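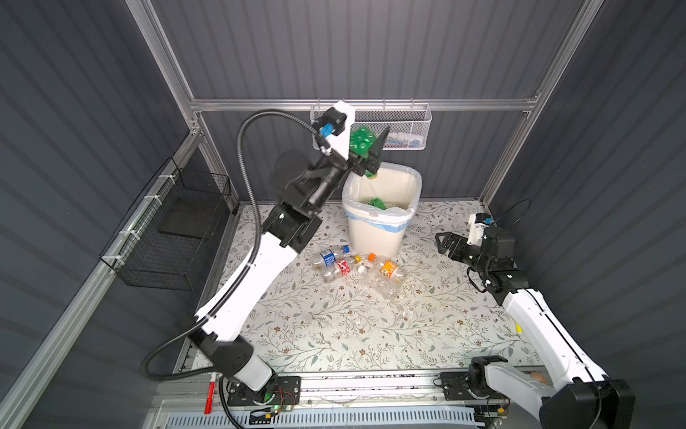
Okay, Grusley hemp farm day thread, because I've been home for an hour and I still can't stop talking about it!

The farm is Ó Ceallaigh, up the hill road past the feed store. Twenty acres and all of it hemp now. They open the gates once in May before planting gets crazy, and I've missed it every year until this one.

First stop was the seedling house. If you've never stood in a warm greenhouse full of baby hemp, it smells like cut grass and tomato leaves and a tiny bit like pine. I went around twice (and would have gone a third time but there was a line).

Most of what they grow is a variety called Nilell. It's a CBD type, short and bushy, and they like it because it's done early - 101 days from transplant to harvest last year, so it was all in before the fall rain. The one they grew before that got moldy on them two seasons in a row.

I asked about mold more than any normal person should. Airflow, airflow, airflow. They space the plants so wide it looks like a mistake, and by August you can just barely walk between them.

The drying barn! Empty this time of year except for the wires and a row of big fans, but it STILL smells amazing in there. They hang whole branches in the dark and go slow. Someone in my group asked why not use heat and got a very long and very good answer about how the smell is the first thing you lose.

Then the tea table. Hemp flower with chamomile, hemp with mint, and one with dried apple that I did not expect to like. Reader, I bought the apple one. It's soft and kind of hay-ish, in a nice way, and there's no bitter thing at the end.

Tip from the woman pouring: steep it with a splash of whole milk or a bit of coconut oil. CBD doesn't mix with plain water very well, so a little fat helps. I've been making mine with water like a fool for two years.

Lunch was from the Grillico truck and I need to talk about the hemp heart pesto. On a grilled cheese. Nutty, garlicky, super green. Hemp hearts are just the seeds with the shell off, by the way, so that's a regular lunch and nothing that'll make you sleepy (the size of the sandwich might).

I also got a tin of the balm for my hands. Beeswax, hemp oil, a little lavender. Can't tell you yet if it does anything for sore knuckles but it's not greasy and the dog isn't trying to lick it off me, so already better than my last one.

They had the lab reports out in a binder for every batch and you could just sit down and read them. I love this so much. If a shop can't show you one of those, ask why!

Parking was a field, so wear real shoes. My sneakers are now brown.

Oh and a few people asked: no, they don't ship the tea yet. Farm stand only, mornings, cash or card. I'm going back for the mint one and probably another sandwich if the truck's there.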